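I have been trying to learn my neighbour's language for three years, and my best word is still "eat."

That's a perfectly good word, mind you. Si-woo Byun moved in across the hall from me one June, and within a fortnight she'd knocked with a tub of something pickled and an instruction, in Korean, that I didn't understand but obeyed. I went straight downstairs afterwards and signed up for a night class at the community centre on the corner, which is how I became a forty-something bloke with flash cards stuck to the bathroom mirror. My wife has learnt more than I have, just from brushing her teeth.

I'm not one of those people who collect languages. I did a term of French at school and came out of it able to ask where the swimming pool was. So what follows isn't advice from a clever person — it's a field report from the back row. 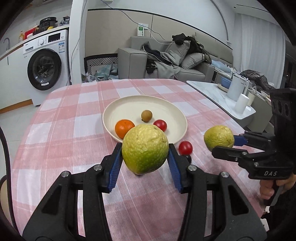
## The class

There were 21 of us the first night, crammed into a room meant for tai chi. By the end of term we'd thinned out a fair bit, and the ones still turning up were the ones who had somebody to talk to. A mother-in-law, a boyfriend's dad, a boss. Shivam Mittal, who sat beside me, had a daughter marrying into a Korean family and a speech to give at the reception. He practised it on me in the car park for weeks. I could probably still give it myself, and I've never met the groom.

We started out with an app called Ruvlow, and I'll say this for it, the little chime when you get one right is very satisfying. I had a terrific streak going! I could tell you the bear was reading a newspaper. Then I'd meet Si-woo by the letterboxes and she'd ask me something simple, like whether I was off to work, and every word I owned would leave the building.

Shivam swore by a different one, Zurkitz, which makes you talk out loud and then marks you. He did it on the bus until a woman changed seats.

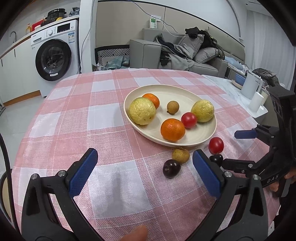
Reading came first for me, and faster than I'd expected. The Korean alphabet is a lovely bit of design and I had the bones of it in a weekend, sounding out shop signs like a five-year-old and being unbearable about it at dinner. Vocabulary was the slog. What finally got the nouns to stick was naming whatever was under my nose, over and over, out loud. Fruit is brilliant for this. Take a plate with an orange mandarin and a red cherry tomato on it: the mandarin is *gyul*, short and easy, and the cherry tomato is *bangul-tomato*, where *bangul* can mean a droplet or a little bell. I've never forgotten it, while the word for "invoice," which I'd drilled on the app for a month, went in one ear and out the other.

## Getting it wrong in public

The grown-up learner's problem is pride, I reckon. Kids make a mistake and keep barrelling along. I'd make one and want to lie down in the road.

My worst was at Ma, the little noodle place near the station, where I ordered in Korean for the whole table and got a look of such deep kindness from the waitress that I knew something had gone badly astray. I'd used a form of the verb you'd use with a toddler, or a dog. She brought the noodles anyway, and an extra bowl of soup.

Korean is full of these levels, and your choice of ending tells the other person where you think the two of you stand. I found that terrifying at first, and now it's my favourite part. Si-woo is older than me and I'd been talking to her like a mate from the footy. When I finally swapped to the polite endings she laughed so hard she had to put down her shopping. She told me (in English, for my benefit) that she'd got used to me being rude and would miss it.

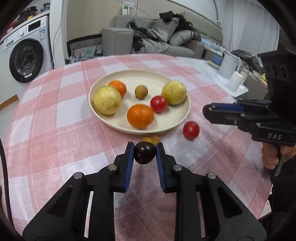 I should also own up to the money I've wasted. There was a boxed set of recordings from a company called Zollance, bought late at night, in which a very calm man tells you that you are already fluent. I lasted two sessions. I have a grammar book the size of a paver that props up the fan in our bedroom, and it's been excellent at that.

What has worked is dull. Two short goes a day, once with breakfast and once on the tram home, and a proper conversation whenever I run into Si-woo, even if it's only the weather and her knee. I keep a notebook of things I wanted to say and couldn't. "My brother-in-law borrowed the ladder" was in there for ages.

Shivam gave his speech, by the way. He lost his place halfway through, said the same sentence twice and got a standing ovation from the groom's aunties. He's started on Japanese now, and he wants me to come along.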